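Kurketti at Ondeck: Ticket and Venue FAQ

When do doors open?
Doors are at 7 pm. Setham play first at 7:45 and Kurketti are on at 9. Set times can move a little on the night.

Is there an age limit?
Under 16s need to come with an adult. The bar asks for ID.

How many tickets are there?
Ondeck holds 300 standing. The balcony is closed for this show, so there are no seats on sale.

My ticket says Doãn are on the bill. Are they?
No. Doãn pulled out of the October dates and Setham took the slot. Tickets stay valid. If you want your money back, ask where you bought them by Oct 12, 2019.

Can I bring a camera?
Phones and small cameras are fine. Anything with a detachable lens needs a photo pass from the band's label.

Is there a coat check?
Yes, next to the stairs. It's $2 an item, cash only. Large backpacks have to be checked.

Will there be merch?
Both bands will have a table by the side door. Kurketti are bringing the new album on vinyl, limited to 162 copies for the whole tour, plus shirts and patches. Cards accepted.

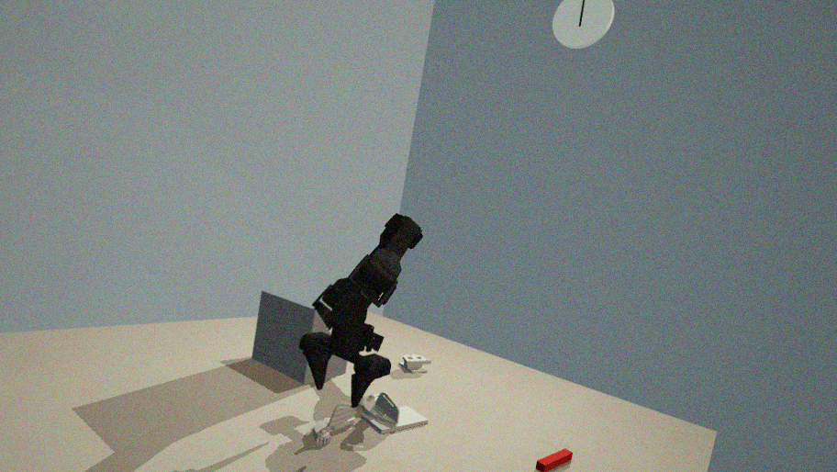 How loud is it?
It's a metal show in a low room. Free earplugs are at the bar.

How do I get there?
The 12 bus stops across the street. The last one back leaves at 11:40. There is no parking at the venue.

Can I leave and come back in?
No re-entry after 9 pm. Before that, get a stamp at the door.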